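Why the Ramau team rewrote its grasp labeler

Kultasik, February 23, 2021

The software group behind Ramau, a toolkit for turning hand-held gripper recordings into training data for manipulation policies, shipped its second major version this month. We spoke with the group's lead developer, who asked to be quoted by role only, about segmentation, clock drift and the parts of the pipeline that still need a person.

Ramau takes video and jaw-width readings from a gripper and cuts them into labeled episodes: approach, close, carry, release. The first version did this with a fixed threshold on jaw width. "It was a bad idea that worked for eight months," the developer said. "If the jaw stopped moving before the hard stop, we called it a grasp. With rigid blocks you get away with that."

Soft objects broke it. The fingers keep creeping inward after contact, so the stop condition fired late or never. On a test set of 1166 recorded grasps, the old labeler agreed with human annotators on 997. Most of the misses were late closures, and a policy trained on them learned to hover.

The replacement estimates contact from two signals at once, the slope of the jaw-width curve and the relative motion between the object and the fingertips in the image. "Once the object moves with the fingers, you have it," the developer said. "The width curve only tells you where to look." The search window is 10 video samples on either side of the slope change. Anything wider picked up neighboring objects, and anything narrower missed slow operators.

Timing took longer than the labeler. The jaw encoder and the camera run on separate clocks, and the first version assumed a constant offset between them. Pisharody, the group's logging library, now writes a sync record at the start and end of each session and interpolates between the two. Before that change the worst offset they measured was 75 milliseconds. "Enough to put the contact label on the wrong side of the contact," the developer said.
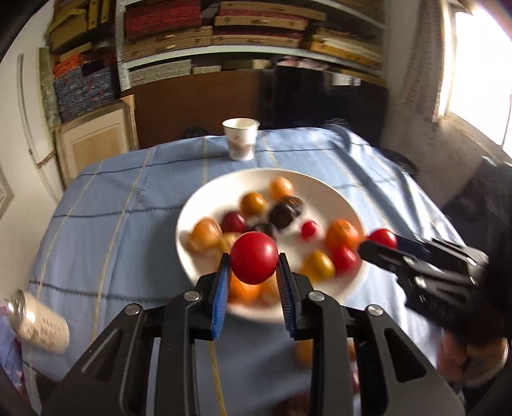 Contact detection is hardest in clutter, and the group tunes it on small produce for that reason. A red cherry tomato held between two blue-padded fingers, just above a plate of others in red, orange, yellow and dark purple, gives the tracker plenty of chances to latch on to the wrong thing. Motion blur across the pile makes it worse. "Color gets you a first guess," the developer said. "Then you need the motion to be consistent — and blur eats exactly the features you wanted to track." Ramau drops the optical flow term when blur passes a set level and marks the episode for review.

Review happens in Drondum, a browser tool that shows the width curve under the video and lets an annotator drag the contact marker. Corrections are stored as a separate layer, so the automatic labels can be regenerated without losing them.

Two-gripper recordings are supported, with limits. Each gripper is segmented independently and the episodes are merged by timestamp. Handovers come out as a release and an unrelated grasp. A joint model is planned for July.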